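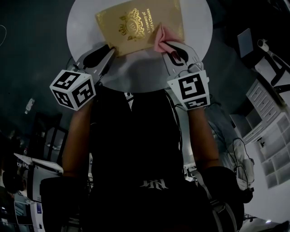
Derkell Book Care Set, Full Size
Product code: 3524
Made in the Lozano workshop
In stock

Dusting cloth, soft brush, dry sponge and a tin of Finia wax, packed in a flat card box that fits on a shelf next to the books.

We've wanted to stock a proper book care set for ages, and most of what we tried was either a museum kit with a museum price or a feather duster with a ribbon on it. The Derkell set is neither. It's made for people who have a lot of ordinary hardbacks (and a few rather nice ones) and want them to stay clean, open easily and look good on the shelf. It's a lovely thing to use, too. The brush in particular has made converts of people in the shop who never thought they would care about a brush.

What's in the box

Finia wax, 25 ml tin. Clear, very soft, hardly any smell. For smooth leather and smooth leather-look covers.

Birkesov brush. Goat hair, round head, beech handle. The hair is long and floppy, so it gets down behind the headband and along the top edge of the pages without scratching.

Dry sponge. Natural rubber, the crumbly sort. Used dry, always. It picks up the grey film that settles on cloth bindings and the outside edges of pages.

Cloth. Brushed cotton, hemmed on all four sides. Comes in grey, rust or undyed. You can choose when you order, and if you don't choose you'll get undyed.

There's also a folded instruction sheet, which is good and short. The old version of the sheet told you to wax paper jackets. Please ignore that if you have an old set at home!

How to use it

Take the book off the shelf by the sides of the spine, with the books either side pushed back a little. Pulling on the top of the spine is how most of them get torn.

Hold the book firmly shut and brush the top edge first, from the spine outwards, so the dust comes away and doesn't drop down into the binding. Then the other two edges, then the boards. Tap the brush out of a window now and then.

If the cover is cloth, go over it lightly with the dry sponge. Short strokes, one direction, hardly any pressure. You'll see the sponge go grey quite quickly, and when one face is dirty you slice it off with a knife and carry on with the fresh rubber underneath. Leave gold lettering alone at this stage. Some of it is very well stuck down and some of it really isn't, and you can't tell by looking.

If the cover is smooth leather, put a tiny amount of Finia on the cloth – think of half a grain of rice – and work it in small circles. Wait twenty minutes, then buff with a clean corner. Try it inside the back board first.

The wax is not for suede, not for paper, not for cloth, and not for old leather that leaves red powder on your fingers. Powdery leather needs a different treatment altogether and we'd send you to a bookbinder for that.

Stand the book on its tail for a few minutes before it goes back, with the covers very slightly open. Don't pack the shelf tight again. You want to be able to slide a book out with two fingers.
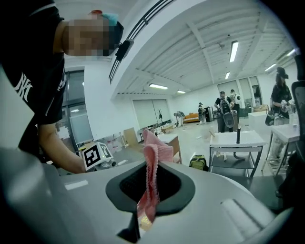 Leaning in close over the pale grey housing, cap on.

How long it lasts

Olanrewaju Nwachukwu looks after a reading room with more than 4000 books in it, and he had one of the first sets we sold. He did the whole room over a winter, one bay at a time, and wrote to tell us he'd used two tins of wax, five sponges and one brush. The brush is still going. He washes it in lukewarm water with a drop of baby shampoo, squeezes it out and hangs it head down from a nail overnight, and we now give everybody the same advice.

At home, with a few bookcases, a tin will see you through several years. The wax gets firmer in a cold room. Put the closed tin in your pocket for a bit and it softens up again.

The sponge is the part you'll run out of first. It also goes hard if it's left out in sunlight, so keep it in its paper sleeve inside the box. Spare sponges are sold in pairs.

A few words about the workshop

Lozano is a small place with long benches and an enormous north window, and everything in the set is packed there by hand. The tins are filled on site. The brushes come in from Birkesov unfinished and the handles are sanded and oiled before they go in the box, so there's a bit of variation in colour from one to the next. We rather like that. If you order two sets as a pair of gifts and want the handles to match, write it in the order notes and we'll pick through the drawer.

Florencio Iglesias, who designed the box, made it the height of a normal paperback on purpose. Ours lives between a bird guide and a very battered atlas.

Details

Box: grey card, lift-off lid, cloth hinge
Wax: 25 ml, screw-top tin
Brush: goat hair, beech, oiled
Sponge: natural rubber (not suitable if you have a latex allergy)
Cloth: brushed cotton, machine wash at 40, no fabric softener
Pieces: 4
Refills: wax, sponges and cloths sold separately. Brushes too, though you shouldn't need one.

Things people ask us

Will it get rid of the musty smell?
Not by itself. Brushing helps a little, as a lot of the smell sits in the dust. Airing helps far more. Stand the books upright and fanned open in a dry room, out of the sun, and give them a few days.

Can I use it on modern hardbacks with shiny printed covers?
The brush and the cloth, yes. Those covers don't need wax and it'll only smear.

What about gilt page edges?
Brush only, and gently. Gilt edges are smooth and shed dust very easily, so it's a quick job and a very satisfying one.

My cloth has gone stiff.
That'll be wax. Soak it in hot water with a little washing-up liquid for an hour, then wash as normal. Softener leaves a coating that ends up on your books, so skip it.

Is there a smaller set?
Yes, the Derkell Pocket Set has a half-size brush and a cloth but no wax. It's handy for second-hand book fairs and for anybody with one shelf they're very fond of.

Do you do a larger tin?
We did for a while. The wax dried out at the edges before most people got to the bottom of it, so we've gone back to the 25 ml and it's always fresh.

Can children help?
They're brilliant at the brushing. Keep the wax for yourself.

Delivery and returns

Orders in before 2 pm go out the same afternoon. The set fits through an ordinary letterbox if the postie turns it sideways. Unused sets can come back to us within 30 days, and if a brush starts dropping hair in its first year, send us a photo of it and we'll post you a new one.

The rust cloth is out of stock until June. Grey and undyed are both here now.

Goes well with

Derkell bookends, plain steel, pair
Spare dry sponges, pack of two
Acid-free tissue, flat sheets
Finia wax refill, 25 ml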